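よくあるご質問|Kavholm 衣類の保管とクリーニング

最終更新:2019年11月21日(木曜日)

お申し込みの前に多くいただくご質問をまとめました。料金表と集荷地域の一覧は別のページにあります。

お申し込みについて

会員登録は必要ですか。
必要です。登録は無料で、年会費もかかりません。登録後、お届け先のご住所に集荷バッグをお送りします。バッグが届くまでは集荷日の予約ができません。

1袋に何点まで入れられますか。
標準プランは6点までです。上下に分かれる服は2点と数えます。コートのフードやベルトなど、取り外せる付属品は本体と合わせて1点とします。点数を超えた場合は受付時にメールでお知らせし、追加料金でお預かりするか、そのままご返送するかを選んでいただきます。

追加の1点はいくらですか。
品目にかかわらず2000円(税別)です。毛皮と皮革は追加でもお受けしていません。

家族の服を一緒に入れてもかまいませんか。
かまいません。ただし返送先は1か所に限ります。どなたの服かを分けて返してほしい場合は、申込書の備考欄に品目とお名前をお書きください。個別の袋に分けて梱包します。

引っ越しの予定があります。
保管中の住所変更はマイページから手続きできます。返送日の前々日を過ぎてからの変更は、旧住所に発送したあとの転送扱いとなり、転送分の送料はお客様のご負担です。集荷地域の外へお引っ越しの場合も、返送はいたします。

お送りいただく前の準備

洗ってから送ったほうがよいですか。
着たままの状態でお送りください。ご自宅で洗った服も受け付けますが、湿り気が残っているものは集荷バッグの中でカビの原因になります。

たたみ方に決まりはありますか。
ありません。ボタンとファスナーを閉め、ポケットの中を確認してから入れてください。袖は身頃に軽く重ねる程度で十分です。薄手のニットやカットソーはハンガーを外し、平らに広げて裾をそろえてから折ると、輸送中のしわが少なくなります。 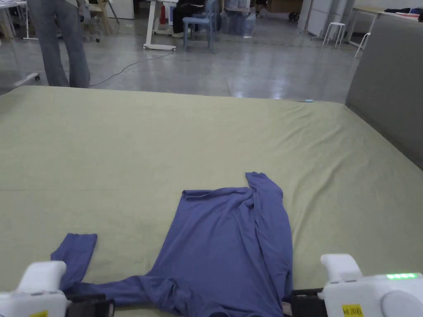
ハンガーを付けたままの服が届いた場合、ハンガーは受付で外し、返却していません。木製のものや形見のものなど、手元に残しておきたいハンガーは必ず外してからお送りください。

しみがある場合はどうすればよいですか。
同封の丸いシールを、しみの近くに貼ってください。シールの数に制限はありません。いつごろ、何が付いたかが分かれば申込書にお書きください。油、果汁、インクでは最初の処理が異なります。不明であれば「不明」とだけ書いていただければ結構です。

ご自分でしみ抜き剤を使われた場合は、その旨も必ずお書きください。製品名まで分かると助かります。

洗濯表示のタグを切ってしまいました。
お預かりできますが、素材を目と手で判断することになり、水洗いを避けた処理になる場合があります。購入時の商品ページや素材の控えがあれば、印刷したものを同封してください。

お預かりできないものを教えてください。
毛皮、皮革、着物、電熱線の入った衣類、ペットの衣類、強いにおいのあるもの、下着類です。ダウンは中身が漏れていなければお受けします。判断に迷うものは、お送りいただく前にお問い合わせください。

クリーニングと保管

いつ洗うのですか。
受付後、保管に入る前に洗います。返送の直前にもう一度洗うことはしていませんが、しわを取るためのスチームはかけます。8月は工場の点検で作業を止める期間があり、その間に届いたものは再開後の受付となります。

色の濃い服から色が移ることはありませんか。
濃い色と薄い色は分けて洗います。初めて洗うと申告のあった服は、縫い代など目立たない箇所で色落ちを試してから処理を決めます。試験で色が大きく出た場合はいったん作業を止め、ご連絡します。お返事があるまで洗いません。

保管場所の温度と湿度はどうなっていますか。
保管室の室温は25度を超えないように管理しています。湿度は季節によって設定を変えています。窓のない部屋で、照明は出入りのときだけ点けます。保管室の管理責任者はレシュマ・ドラミニです。見学は受け付けていません。

ニットも吊るして保管しますか。
ニットは吊るしません。平たたみで、重ねずに棚へ置きます。ジャケット、コート、ワンピースは肩幅に合わせたハンガーに掛け、不織布のカバーをかけます。
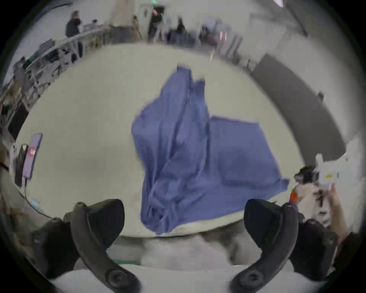 吊るすか平たたみかのご指定も承ります。申込書の「保管方法」欄にチェックを入れてください。チェックがなければ当社で判断します。麻のシャツは迷うことが多い品目で、特にご指定のないものは吊るしています。

虫よけは使っていますか。
保管室では薬剤を使っていません。棚ごとに捕虫シートを置き、定期的に確認しています。返送の際に防虫剤を同封することもありません。

毛玉取りやボタン付けは頼めますか。
軽い毛玉取りは料金に含まれます。繊維を傷めるおそれのある素材では行いません。ボタンは、取れたものを同封していただければ付け直します。小袋に入れ、どの服のものか分かるようにしてください。代わりのボタンを探す場合は、提携のGoltardに取り次ぎます。費用の見積もりはGoltardから直接お客様に届きます。

裾上げや丈直しもGoltardに取り次いでもらえますか。
現在はボタンとファスナーの修理に限っています。丈直しは採寸が必要なため、お近くの店をご利用ください。

返送について

返送日はあとから変えられますか。
マイページで変更できます。早めることも遅らせることもできますが、保管期限の日を越えて遅らせる場合は延長のお申し込みが必要です。

1点だけ先に返してもらえますか。
できます。部分返送の送料はお客様のご負担です。残りの服の保管期限は変わりません。喪服など急にご入用になるものは、なるべくお手元に置いておかれることをおすすめします。

届いた服をカバーのまましまってもよいですか。
輸送用のビニールは外してください。不織布のカバーはそのままお使いいただけます。しまう前に、風の通る日陰でしばらく掛けておいてください。

しみが残っていました。
到着から2週間以内であれば、無料で再処理します。当社のタグを外さずにご連絡ください。タグを外したものと、一度着用されたものは再処理の対象になりません。再処理でも落ちないしみについては、その理由を書いた紙を付けてお返しします。

破れや紛失があったときの補償はありますか。
当社の作業または保管に原因がある場合は、賠償規定に沿って対応します。購入時の価格と使用年数をうかがいます。領収書がなくてもご相談いただけます。受付時に見つかった傷やほつれは写真に残し、マイページに載せていますので、お預け後に一度ご確認ください。

お支払いと解約

支払い方法を教えてください。
クレジットカードと口座振替です。代金引換は今年の夏で終了しました。領収書はマイページから発行できます。宛名は一度だけ変更できます。

集荷前に取りやめることはできますか。
集荷日の前日までは無料です。集荷バッグは次回までお持ちいただいてかまいません。不要な場合は、同封の返信用ラベルでお戻しください。

Porkomarで買った利用券は使えますか。
使えます。申込画面の最後で券面の番号を入力してください。有効期限を過ぎた券は入力しても受け付けられません。利用券の払い戻しは購入元での扱いとなります。

解決しない場合のお問い合わせ

お問い合わせフォームに会員番号と受付番号をご記入のうえ、お送りください。お客様窓口の担当はヘレズ・プロッサーです。土曜、日曜、祝日に届いたものには翌営業日以降にお返事します。電話での受付は行っていません。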